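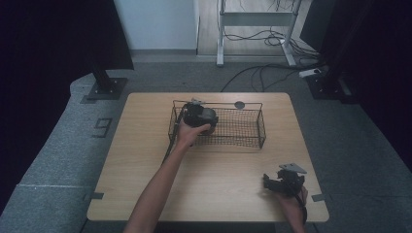 the table, black mesh basket near the back

oakish_dan
Trying to decide on a finish before we move this up to the new place. Rounded corners, pale top. Seller couldn't tell me if it's solid or veneer. Paid 100 for it, which seemed ok? My wife wants oil. I want poly and never think about it again. Kids eat on it, homework, glue, everything.

Vekomstead
Poly. Water based, three thin coats, done. Oil is a hobby.

mrs_plum
Strongly disagree. Oiled ours years ago, touch it up every January, takes one evening. Poly scratches and then your stuck sanding the whole top.

Vekomstead
Only if you put it on too thick. Everybody does.

oakish_dan
Closer look at the top. Does the pattern tell you anything?

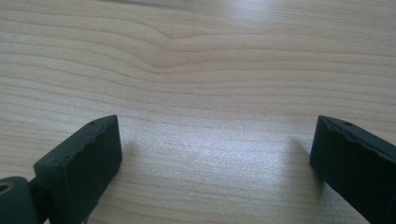
grain with the small arch near the top, light on the lower part

kettleboy24
Pretty. Could be veneer, could be a print. Look at the edge - if the lines carry over from the top and turn into end grain its solid. If there's a seam, go easy with the sandpaper. I went through a veneer on my mom's sideboard in maybe 13 seconds with a belt sander.

mrs_plum
A belt sander on a sideboard, good grief

kettleboy24
I was 19 and confident

Man-sik Wang
Test the existing finish first. Drop of water underneath, leave it ten minutes. If it beads there's a sealer on there and oil won't soak in anyway, so that argument is over.

Vekomstead
What I would of said. Also oil yellows pale wood. Water based stays lighter.

mrs_plum
Hardwax oil with white pigment. Pliver makes one, barely yellows at all.

Vekomstead
And costs what, for a tiny can?

oakish_dan
ok one more, then off to find an eyedropper
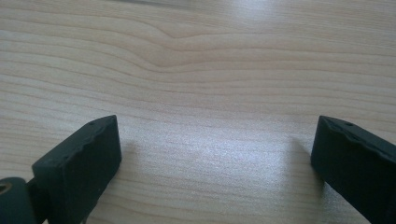

the wavy bit, straight grain below it

Man-sik Wang
Nice ripple. Whatever you pick, clear only. Stain would muddy that.

oakish_dan
No stain, promise. Water test tonight. Will report back, wife already says she's right.

Comments

Jarmila Bartoš
Used the Sasell matte on mine. No shine, wipes clean. Smells awful for two days tho.

sandy_1261
Team oil. Rags outside, laid flat to dry, never in a pile!! They can catch fire.

Ševčík
Just buy a tablecloth.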